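Drawing from Soft Objects
Handout for the third unit, Foundation Drawing, evening section
Prepared by Telmo Salcedo

Welcome back, everyone. You have spent the last few weeks with boxes, bottles and that very patient stack of books, and I know a few of you have grown fond of straight edges. In this unit we put them away for a while and draw something soft, which asks for a different kind of looking and (I promise) is a great deal of fun once the first bad drawing is behind you. Please read these notes before you come in, and bring them with you, because I will be pointing at them all evening.

You need a pad of smooth paper, an HB and a 4B pencil, a kneaded eraser, and one colored pencil in a soft green and one in pink. If you have only the two graphite pencils, come anyway. We start at 6:30 and I like to have the first ten minutes quiet.

1. The plate first, then the toy

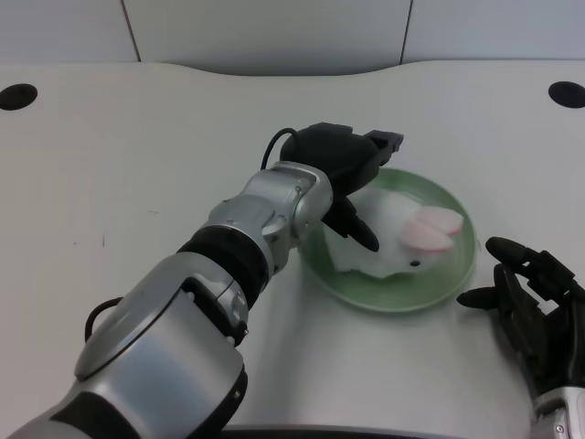 Beginners nearly always start with the face, and I understand why, it is the part that looks back at you. Try to resist it. A soft toy has no firm outline to measure from, so we borrow one from whatever it is resting on. With the white rabbit on its green plate, the rim gives you a clean, shallow curve, a little darker than the flat middle, and everything else can be placed against it. Draw the whole ellipse lightly, straight through where the rabbit will go, and then ask yourself how far along the rim the ears come. Once the ears are placed, the head follows, and the eye can wait until nearly the end. It is a tiny dark bead and you will want to make it too big. Everyone does. I still do!

Leave the outline of the fur broken. A hard line all the way around turns plush into porcelain, and Encarnación Arrieta, who taught me, used to go along our rows with an eraser and open up our edges for us without asking.

2. White on white

The second exercise is about value, meaning how light or dark a thing is, whatever its color. Make a strip of five squares down the side of your page, from bare paper to the darkest gray you can get from the HB without leaning on it. For this exercise you are allowed the first three squares and no others, apart from the eye. It feels stingy. Keep to it for at least 13 minutes before you decide it isn't working.

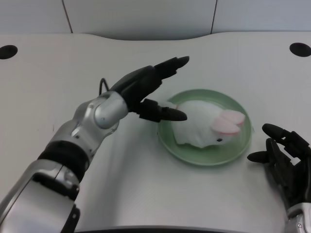
Shadows do most of the work when the subject is pale, and it helps to sort them into two families before you touch the pencil to the paper. Form shadows belong to the object and turn it away from the light; cast shadows fall onto something else. On the rabbit you will find the first family in the folds along its sides, faint and gray, especially where the cloth meets the plate. For the second, look at the tabletop, where a soft gray shadow falls across the white surface. Compare the two, squinting if you like, and write the number of the matching square beside each one on your drawing. The ears are a help here too. The pale pink inside sits against white edges, so you can leave those edges as untouched paper and let the pink find them for you.

A word about the eraser, as people forget that it draws. Pinch it to a point and lift light out of a gray patch in short strokes, following the way the fur lies. Do not scrub. If the surface of the paper goes shiny you have gone too far, so turn the page and begin again, with no hard feelings.

3. Apart from one another

For the last exercise we separate the two things and draw the space between them. I ask for small thumbnails, 3 to a page, each no bigger than a playing card, and I would like you to give the gap as much thought as the toy. A rabbit on one side of a table and an empty plate on the other make quite a different drawing from a rabbit on a plate, even if you have drawn each of them well. Try one thumbnail with a great deal of tabletop, one with very little, and one where you choose. 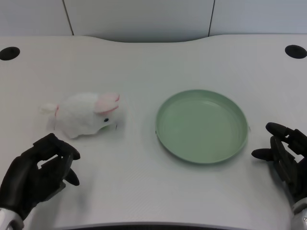

Vitória Aguiar wrote in the margin of last term's copy that she had got on much better when she shaded the table first and left both the rabbit and the plate as blank paper, and that she wished the notes had told her to try it. So now they do. It is slower, and your hand will pick up graphite, so slip a clean sheet under your wrist.

For next time

Finish one drawing from section 1 or 2 at full page size, and bring all your thumbnails, including the ones you dislike. On the back of the finished drawing write a few lines on where you got stuck. Pin it up by the sink when you come in, and leave room for your neighbor's.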